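**Snack prices in Borklow, is it only me?**

**zsolt_hajdu:** I moved to Borklow in December. The same granola costs 41 percent more than in Ivmont. I pay for it every week and I am a little angry.
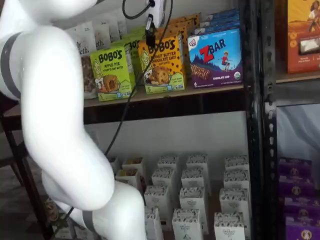 *Snack shelf, Saturday*

**prarnside_mom:** Ivmont has two big stores, we have one. Buy plain oats and bake it yourself, 10 minutes of work.

**kettle41:** I don't agree. With nuts and honey, homemade is not cheaper. I calculated it for 400 grams.

**zsolt_hajdu:** Which nuts did you count? I use only sunflower seeds.

**kettle41:** Almonds. OK, with seeds you win a little.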